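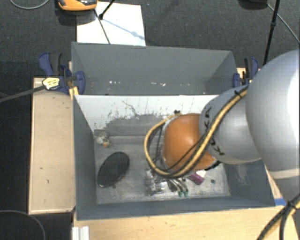

Monthly check of the Dultthorpe social media dashboard, 24th August. Log in as an account owner before you begin. Scheduled posts need a picture attached, and alt text is still missing on the Kwon post. Pictured above: two open grey bins with an orange joint over the front one.

Company profiles up to date: Yes. Fodden added in June.
Alerts reaching the shared inbox: No. Stadcombe alerts are off.
Export under 300 rows: Yes, 200.
Old logins removed: 19 left. Recheck next month.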